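Lasus Mattress Topper, Two Months of Sleeping on It 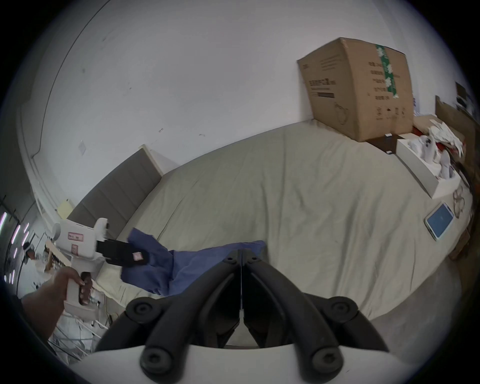
I bought the Lasus topper in February, after my back had complained for most of the winter. My mattress is from Mesavow and it is nine years old, and I did not want to pay for a new one when the sides are still good and only the middle has become soft. So a topper looked like the sensible choice. I should say that I work at home, repairing and labeling second-hand clothes for a small shop, and my bed is also my biggest table. A piece of blue fabric lies there, a tagging gun is in use next to it, and for hours I lean on the mattress with one knee. For this reason I wanted something firm, and I have tested it in the daytime as much as at night.

The topper came rolled very tight in a plastic bag. The instructions say to leave it open for 38 hours before sleeping on it. I waited one night on the sofa and then I lost my patience. The corners were still curled up a little, but they became flat by the next evening. There was a smell, similar to new shoes. I kept the window open and after four days I did not notice it anymore. My friend Tiina Kinnunen, who visited that week, noticed it immediately, so perhaps my nose had only become used to it.

The firmness is good. I sleep mostly on my side, and my shoulder goes down enough that my arm does not become numb. In the middle, where the old mattress is weak, I can still feel a small valley. It is less than before, maybe half. If your mattress is truly broken in the middle, I don't think any topper will save it, and you should keep your money for the mattress.

Heat was my second worry. The seller writes that the foam is "breathable," and I do not know how one can check this. I can only say that in cold weather it was pleasant, and that on the first warm nights of spring I woke up two times and pushed the blanket away. With a cotton sheet it is better than with the thick fleece one. I will know more in summer.

What I do not like is the straps. There are four of them, one on each corner, and they are too short for a deep mattress. Mine is deep, and I had to pull so hard that one seam opened already on the first day. I sewed it again with stronger thread, and it took ten minutes, but a new product should not need this. When I sit on the edge to work, the topper also moves toward the wall, and every few days I go around the bed and pull it back.

Before buying I compared it with the Chae topper, which my neighbor Si-eun Yook has. Hers is softer and the cover has a zipper, so it can go in the washing machine. The Lasus cover cannot be removed. You are supposed to clean spots with a damp cloth. I spilled tea on mine in the second week, and there is still a pale ring — not big, but I see it every time I change the sheet. If you have small children or a dog, I would choose the Chae only for the zipper.

The customer service answered me in two days about the strap. They offered a small refund or a new strap by mail, and I took the refund. The person was polite and did not ask me for photos.

Would I buy it again? For a guest bed or a mattress which is only a little tired, yes. My back is better in the mornings, and for me this was the main thing. I take away one star for the straps and half for the cover.

Three and a half stars out of five.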